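O inventário de gestos

Em Estero, a recolha de demonstrações começa antes de o braço se mover. Amparo Sotelo, responsável pelo protocolo, abre a folha de sessão, lê em voz alta a instrução da tarefa e só depois autoriza o operador a assumir o comando. Cada episódio tem um enunciado curto, uma configuração inicial e um critério de fim. Se um dos três ficar mal registado, o episódio é excluído do conjunto, por melhor que tenha sido a execução.

O laboratório trabalha com aprendizagem por imitação. Um operador conduz o braço por teleoperação, o sistema grava imagem, posição das juntas e abertura da pinça, e o modelo é treinado para prever a ação seguinte a partir dessas observações. O método é conhecido. A dificuldade está na composição dos dados, e foi aí que a equipa concentrou o trabalho desde setembro.

O conjunto atual, designado internamente por Westerberg, reúne 243 episódios válidos distribuídos por 46 configurações de cozinha. Os objetos repetem-se de propósito: legumes de brincar, recipientes, tachos de aço inoxidável. Variam a posição, a orientação e a ordem em que são apresentados. «Um modelo treinado com o tacho sempre de pé aprende onde costuma estar o tacho», explica Danang Teoh, que coordena o treino. «Queremos que aprenda a encontrar a borda.»

As superfícies refletoras ocupam uma parte considerável das reuniões técnicas. O aço polido devolve a luz do teto e muda de aspeto a cada deslocação do braço, o que prejudica a estimativa de contacto. Os legumes de brincar colocam outro problema: têm cores saturadas, fáceis de segmentar, mas a pinça tapa-os na fase de aproximação, quando a informação visual seria mais útil.
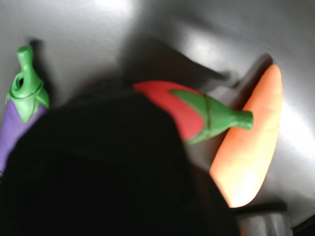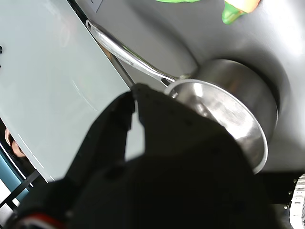 Recolha de demonstrações em Estero. Na primeira imagem, a pinça sobre a mesa, entre legumes de brincar; na segunda, junto à borda de um tacho de aço inoxidável tombado.

A oclusão é anotada à parte. Pushpa Prajapati, encarregada da revisão, marca em cada gravação os intervalos em que o objeto-alvo está coberto em mais de metade da sua área visível. Esses intervalos permanecem no treino, mas com um peso diferente na função de perda. Numa versão anterior tinham sido cortados, e o modelo passou a hesitar nos últimos centímetros do percurso.

Também as falhas são conservadas. Quando a pinça escorrega e o operador corrige a trajetória, a gravação prossegue e a correção recebe uma etiqueta própria. Roscoe Lindgren, que opera o braço no turno da tarde, executa séries de 10 episódios e faz uma pausa entre séries. Os registos mostraram que, em sequências mais longas, os movimentos do operador se tornavam mais curtos e mais uniformes, com perda de variedade nos dados.

A avaliação decorre em Stotley, numa bancada com outra iluminação e outro mobiliário. Cada versão do modelo é testada com 3 disposições que não figuram no treino. Os resultados por tarefa ainda não foram publicados. Teoh adianta apenas que a preensão de recipientes tombados continua abaixo da preensão de objetos pequenos e que a próxima campanha dará prioridade às asas e aos cabos compridos.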